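Flultolum Shared Office, Nernbridge
Meeting corner and window side: monthly safety check with comments
September, evening round, started 17:00

How to read this list: OK means no action. WATCH means look again next month. ACTION means a job is written in the building book. Please write comments in full words, because the next person may not know your short forms.

1. Floor and walking ways

1.1 Way from door to window side free of bags and boxes. OK
1.2 Carpet edges lying flat. WATCH
Comment: The strip near the printer lifts a little when you push it with the shoe. It was the same in the last check. I pressed it down and it came up again.
1.3 No cables across the walking way. OK
1.4 Door to the stairs opens fully and closes by itself. ACTION
Comment: It closes, but very slowly for the last part. I tried it 4 times and one time it stayed open by a hand's width. The closer needs adjusting.

2. Window side

2.1 Rails in front of the glass are firm at all brackets. OK
Comment: I pulled each rail with two hands, first in the middle and then close to the bracket. No movement and no noise.
2.2 Glass without cracks or chips. OK
Comment: After dark the lamps reflect in the glass and small damage is difficult to see. I used a torch from the side. For the next round I would prefer to do this point in daylight.
2.3 Nothing stored on or hanging from the rails. OK
Comment: In the last check a coat was hanging there. The rail is for safety and the coat hooks are beside the door.

3. Tables

3.1 Round table stands steady when leaned on. WATCH
Comment: It has only one leg in the middle, so it must be tested on all sides. I pressed with my weight at the edge and felt a very small movement on the side to the window. The screws under the top could be turned a little more. Please do not sit on the edge of this table.
3.2 Edge band complete, nothing sharp. OK
Comment: I went around the whole edge with my palm. It is smooth.
3.3 Table top clean and not sticky. OK
3.4 Long table by the wall, legs locked. OK

4. Chairs

4.1 No broken backs or seats. OK
Comment: The white plastic ones get small cracks where the back bends, so I looked there especially. I found none.
4.2 Padded seats without open seams. WATCH
Comment: One seam on a dark seat is getting thin. The foam is not showing yet. If it opens, take the chair away and do not repair it with tape.
4.3 Chairs pushed in at end of day. ACTION
Comment: Three chairs were standing in the way to the stairs door. I moved them. I wrote a note for the door, but a note was there before also, so maybe we should talk about it in the September meeting.

5. Small things on tables

5.1 Glass items not close to the edge. OK
Comment: The clips are kept in a glass jar. I accept this, but glass in a shared room needs some care. When you take clips, put the jar back away from the edge. If it breaks, use the brush and dustpan, never your fingers, and look on the floor also for the clips.
5.2 Jar without chips on the rim. OK
5.3 Open trays not used for blades or loose pins. OK
Comment: The beige tray was empty. It may be used for paper clips, notes or keys. Knives go in the drawer with the closed box, with the blade in.
5.4 No food left for the night. OK

6. Lights and electricity

6.1 All ceiling lights working. WATCH
Comment: 8 lights checked in this part of the room, all are on. The one nearest to the pillar needs a moment before it starts.
6.2 Sockets tight in the wall, no marks of heat. OK
6.3 Kettle and heater unplugged at end of day. OK
Comment: The Sjöberg kettle has a new plug and it fits well.

7. First aid and exit

7.1 First aid box complete. ACTION
Comment: Plasters are nearly finished, only 3 left. Please order from Favness together with the paper towels.
7.2 Exit sign lit. OK
7.3 Extinguisher in its place, seal not broken. OK

Open jobs after this round: door closer (1.4), chairs at end of day (4.3), plasters (7.1). The points with WATCH stay on the list until two rounds are OK one after the other.

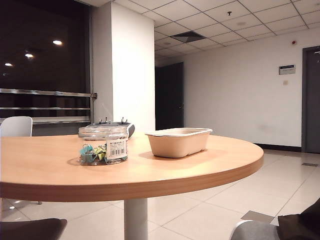
Round table at the window side, with clip jar and tray (points 3.1, 5.1 and 5.3).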